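Right, a few of you asked how the supper club went, and I said I'd write it up once I'd had a sleep. I've had the sleep, and a very large pot of tea, so settle in. It'll be a long one, sorry (not very sorry).

For anyone new: every couple of months I cook for whoever wants to come, in the upstairs room at Skamotden, which is the old drapers' on the corner. One long table, one menu, pay what you can into the tin. The money goes towards the school breakfasts.

This time it was Persian food, or my best go at it, and I had proper help. Roya Akbari from the allotments has been telling me for two years that my rice is a disgrace. I asked her to come and show me what I was doing wrong. It was a long list.

First thing: I wasn't washing it enough. I'd been giving it one quick swirl under the tap and feeling pleased with myself. Roya does it over and over until the water runs clear, then soaks it in salted water for hours. She put her whole arm in the bucket. I was told to stop hovering.

Second thing: I was cooking it to death. You parboil it, and you stand there and keep biting grains until they're soft outside with a bit of firmness left in the middle, then you drain it fast. Not a moment to go and answer the door – I answered the door, and that batch became my lunch for three days.

Then the tahdig, the crisp bit at the bottom, which is what everyone really comes for. Oil, a spoonful of yoghurt, saffron, a layer of rice pressed down, the rest heaped loosely on top in a hill. Poke holes in it with the handle of a wooden spoon. Tea towel round the lid. Low heat and leave it ALONE.

The saffron, by the way: grind it with a pinch of sugar, then let it sit over an ice cube until it melts. I'd always used hot water. Roya's aunt swears by the ice and I have to say the colour was wonderful, like marmalade held up to a window.

We made a herb stew as well, and I'd like it known that I chopped every last leaf of that parsley by hand. 500 g of parsley, 300 g of coriander, plus chives and a good fistful of fenugreek. My thumb was green until the following evening. Marius Jitaru offered me his food processor and Roya gave him such a look that he put it back in the car.

For drinks we didn't do wine. Amirhossein Golestani made sekanjabin, which is a mint and vinegar syrup you let down with cold water and grated cucumber. I know how that sounds. Try it. Two people who'd told me flatly they didn't like vinegar went back for thirds, and one of them took the last of the syrup home in a jam jar.

I served it in proper glasses too, because I think a drink without alcohol deserves a stem as much as any other. I can't bear it when the non-drinkers get a tumbler of squash and everyone else gets the nice stuff. Yellow seemed right with all that saffron.

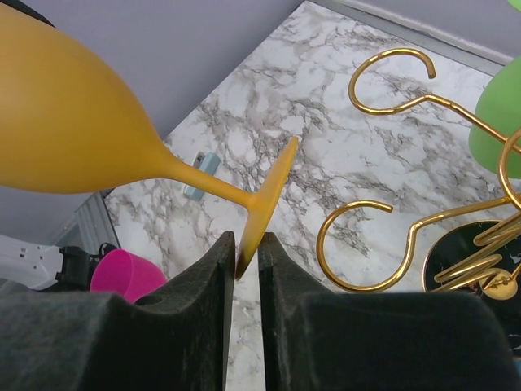 One of the yellow ones, frosted, with a lovely round bowl to it.

Anyway, back to the food. Starters were flatbread, radishes, white cheese, walnuts and as many herbs as I could get on a plate. No cooking at all, and it kept people happy while I was in the back having a private crisis about the rice.

The crisis: one pot stuck. We had three on the go and the middle one would not let go of its bottom. Roya sat the pan in a sink of cold water for a minute and it came away with a noise like a sigh. In one piece! There was applause. I may have cried a bit, it had been a long day.

Mohandas Thevar brought a lime pickle that had nothing whatever to do with the menu and was gone in ten minutes. He has promised me the recipe. He promised me the recipe last August too, so I'm writing it here where there are witnesses.

Pudding was Erlinda Ocampo's, a rice pudding with rosewater and slivered almonds. She was nervous about the rosewater because it can go a bit soap shop on you. Her rule is to add half of what you think you need, wait, taste, and then most likely stop. It was just right.

Someone asked for the lamb version of the stew for next time. We'll see. It was beans only this time, partly for the cost and partly so that everyone at the table could eat the same thing, and I do like it when there's no separate plate arriving for somebody at the end.

Now then, money. The tin came to £490, which is the most we've ever had. Thank you, thank you. I know it isn't an easy time for anybody, and I know a few of you put in more than you let on.

Left behind: one grey scarf, a child's glove, a casserole lid that fits nothing I own, and a library book about canals. All on the shelf by the door. The canal book is rather good, so no rush on that one.

Next one will be soup and bread, nice and simple, and I'll put the date up as soon as the room is confirmed. There'll be 9 places held back for people who've not been before, so do bring a neighbour, or just come by yourself. You'll be sat next to somebody chatty, I always see to that.

Roya says she'll come back if I practise. I've got a pan soaking as I type.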